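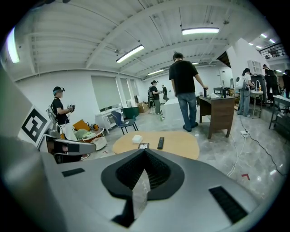
3.2 Looking after the hand-held grippers

Each gripper is gone over at the bench every 100 grasps, a habit we owe to the patience of Nokuthula Maluleke. She wipes the shell, brushes out the black opening in the middle and checks that the square marker still sits flat on its card (Figure 1).

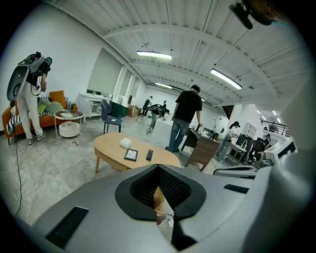 We were fond of longer gaps at first, I must admit, but by April 67 grasps had been thrown out for a smeared marker, and so we went back, quite gladly, to her shorter round.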